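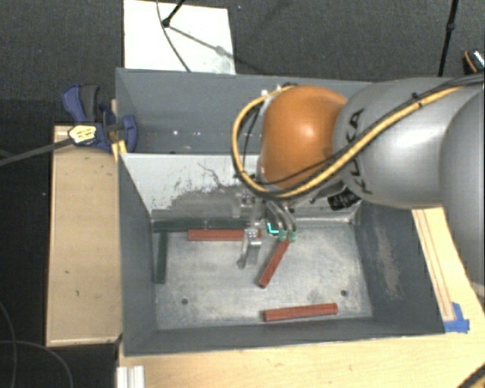
A KUKA robot arm above a bin of slender blocks.

Candle safety advice before the December lantern evening

The town of Enlow will hold its lantern evening again this December, and the fire service asks residents to take care with candles at home and on the walk.

Last year 2000 people walked from Thibodeau Square to the river. This time the organisers expect more, and 225 places for the lantern workshop are already taken.

"Most small fires start in the living room, when the family has gone out to see the lights," said fire officer Hélène Pelletier. "Please blow out every candle before you close the door."

She advises keeping candles 60 centimetres from curtains and paper decorations. Children under ten should carry a lantern with a battery light. Sky lanterns are not permitted anywhere in the town, also not in private gardens.

The walk starts at 6 pm. Sokis Street will be closed to cars from 4 pm, and the car park behind the swimming pool stays open until midnight. Dogs are welcome on a short lead.

67 shares | 3 comments

Marit: Is the workshop also for adults? Last time they said yes and then no.

old_baker: Please put more bins near the bridge this year.

Tukico: 6 pm is too late for the little ones.

We use cookies to improve your visit. Accept | Settings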